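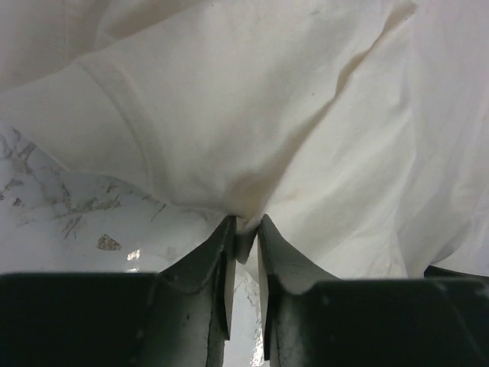
I've folded laundry for money exactly once, the summer I turned nineteen, and my shoulders still remember it. So when Rerkby, the uniform and linen service out on the Stornbridge road, told me I could hang around while they broke in their folding robots, I said yes before they got to the part about hairnets.

The place handles 4000 pieces on a busy day in September, and every one of them used to pass through somebody's hands at least twice. Ayane Koyama has been on the folding tables long enough to have trained half the room. She now spends her mornings at the cell they call Mak, watching two arms try to find the corner of a shirt.

"Sheets, fine, we've had machines for sheets forever," she told me. "A shirt is different every time you drop it."

I got a bit hypnotized, I'll admit. A gripper takes a pinch of cloth, and you lean in, rooting for it like it's a toddler with a spoon! When it grabs a bad spot, Ayane taps a key, and the try goes into a log with her note on it. She writes good notes. One just said "sleeve, not hem, come on."
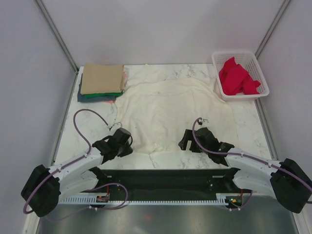

Rerkby Finishing Department, Small Pieces Team

The folded stack goes at the back left of the table, with the basket across from it in the other corner and whatever's being worked on spread out between them. Pichit Thaweesak, who runs the late shift, fought for that layout (he's left-handed and says it shows).

What's changed for people? Pay went up a grade for the three folders who moved over to the cells. The standing got shorter. The chatting got shorter too, and that one stings. The old tables faced each other, and you heard all about everybody's kids. Pichit misses the radio arguments. Ayane misses having warm towels to hold in January, though her wrists have quit waking her up.

Nobody's been let go so far, and management has put that in writing through next spring. After that, I got a lot of shrugging. A second cell is due before the holidays, and Ayane has already asked for a taller stool.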